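6장. 배전 제어반 앞에서의 로봇 작업 규칙

6.1 적용 범위

이 장은 Surkuder 이동형 양팔 로봇을 저압 제어반 앞에 배치하여 표시등 확인, 선택 스위치 조작, 누름 버튼 조작, 문 손잡이 조작을 시킬 때 적용합니다. 제어반 내부의 도체나 단자에 손이 닿는 작업은 이 장에서 다루지 않습니다. 내부 작업은 로봇에 시키지 말고 현장 전기안전 절차에 따라 유자격자가 수행하십시오.

Ekcombe 현장에 설치된 설비는 현장 부록의 설비 목록을 먼저 확인하십시오. 목록에 없는 제어반은 6.3의 등록 절차를 마칠 때까지 로봇 작업 대상이 아닙니다.

6.2 작업 전 준비

1. 작업 허가서에 제어반 번호, 조작할 기기의 명칭, 조작 순서를 적습니다. "오른쪽 아래 스위치"처럼 위치만 적지 말고 명판에 적힌 명칭을 그대로 옮겨 적으십시오.

2. 감독자 한 명과 조작자 한 명을 지정합니다. 최소 인원은 2명이며, 감독자는 조작반을 잡지 않습니다.

3. 로봇 양손의 보호 장갑을 점검합니다. 손가락 끝, 엄지 안쪽, 손목 접합부를 차례로 봅니다. 찢어짐, 구멍, 기름 오염이 있으면 교체합니다.

4. 손목 케이블의 여유 길이를 확인합니다. 팔을 가장 멀리 뻗은 자세와 가장 낮춘 자세에서 각각 확인하고, 케이블이 문 손잡이나 경첩에 걸릴 수 있으면 고정 위치를 다시 잡습니다.

5. 제어반 앞 800 mm 이내의 공구, 상자, 전선을 치웁니다. 로봇 바퀴가 바닥의 경계 테이프를 밟고 정지하지 않도록 정지 위치를 정합니다.

6. 로봇 비상정지와 제어반 비상정지를 각각 누가 누를지 정하고 허가서에 적습니다.

주의: 로봇의 보호 장갑은 손의 기구부를 보호하기 위한 것입니다. 절연 장갑으로 취급하지 마십시오. 장갑을 끼웠다는 이유로 충전부 접근 제한을 완화할 수 없습니다.

6.3 제어반 등록

1. 문을 닫은 상태에서 로봇을 정면에 세우고 머리 카메라로 기준 화면을 저장합니다.

2. 조작반의 '기기 지정' 메뉴에서 표시등, 버튼, 선택 스위치, 손잡이를 하나씩 지정합니다.

3. 비상정지 버튼은 '접촉 금지'로 지정합니다. 비상정지 시험을 허가받은 경우에만 해당 작업에 한해 해제합니다.

4. 위험 표지와 계측기도 접촉 금지로 지정합니다. 계측기 버튼을 잘못 누르면 표시 항목이나 설정값이 바뀔 수 있습니다.

5. 저장한 뒤 Bremano 관리 화면에서 등록 상태가 '승인'으로 바뀌었는지 확인합니다.

참고: 같은 형식의 제어반이라도 등록 정보를 복사해서 쓰지 마십시오. 버튼 배열은 같아도 문 높이와 손잡이 위치가 다를 수 있습니다.

6.4 접근과 조작

1. 로봇을 정지 위치로 이동시키고 바퀴를 잠급니다.

2. 접근 속도를 '저속'으로 바꿉니다. 손이 문 표면에서 70 mm 안으로 들어가면 팔의 이동을 한 번 멈추고 감독자의 확인을 받습니다.

3. 감독자는 허가서의 명칭과 로봇이 향한 기기의 명판을 대조한 다음 "확인"이라고 말합니다. 손이 명판을 가리면 손을 뒤로 빼고 다시 대조합니다.

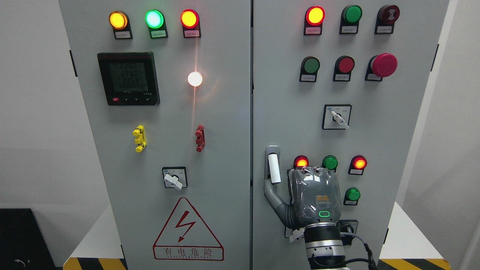
4. 조작자는 한 번에 한 기기만 조작합니다. 조작하지 않는 손가락은 접어 두고, 손등이나 손목이 옆의 버튼에 닿지 않도록 접근 각도를 잡습니다.

5. 선택 스위치는 레버를 끝까지 돌린 뒤 힘을 빼고 위치를 확인합니다. 레버가 중간에 멈추면 힘을 높여 다시 돌리지 말고 손을 뗀 다음 감독자에게 알립니다.

6. 문 손잡이를 잡을 때는 엄지가 손잡이 홈에 끼지 않도록 합니다. 개방 허가가 없는 작업에서는 손잡이를 당기지 않습니다.

7. 조작이 끝나면 손을 문 표면에서 수직으로 빼고, 표시등 상태를 확인한 뒤 다음 단계로 넘어갑니다.

경고: 표시등이 꺼져 있다고 해서 무전압으로 판단하지 마십시오. 램프 고장이나 제어 전원 차단으로도 표시등은 꺼집니다. 무전압 여부는 유자격자가 검전기로 확인합니다.

6.5 표시등 판독 기준

표시등의 색이 뜻하는 내용은 제어반마다 다를 수 있습니다. 로봇 화면의 색상 판정만으로 운전, 정지, 고장을 결정하지 말고 명판과 도면을 함께 보십시오. 밝은 램프 주변에 빛 번짐이 생기면 노출을 낮추고 다시 판독합니다. 점등 여부가 분명하지 않은 램프는 '판독 불가'로 기록합니다.

6.6 작업 중지 조건

다음 중 하나라도 해당하면 팔을 멈추고 작업을 중지합니다.

- 사람이 작업 구역 안으로 들어온 경우
- 부저가 울리거나 허가서에 없는 표시등 변화가 생긴 경우
- 손끝 접촉력이 38 N을 넘은 경우
- 영상이 끊기거나 조작 지연 경보가 나온 경우
- 케이블이 제어반 부품에 걸린 경우

중지한 뒤에는 자동 복귀 기능을 쓰지 마십시오. 감독자가 손과 문 사이의 간격을 직접 확인하고, 조작자가 저속 수동으로 팔을 뺍니다. 재개하려면 6.4의 1번부터 다시 시작합니다.

6.7 기록

작업이 끝나면 허가서 번호, 조작한 기기, 조작 전후의 표시등 상태, 중지 횟수를 Thakur 작업 일지에 입력합니다. 장갑을 교체했으면 교체한 손과 사유도 적습니다. 영상 기록은 일지가 승인될 때까지 삭제하지 마십시오.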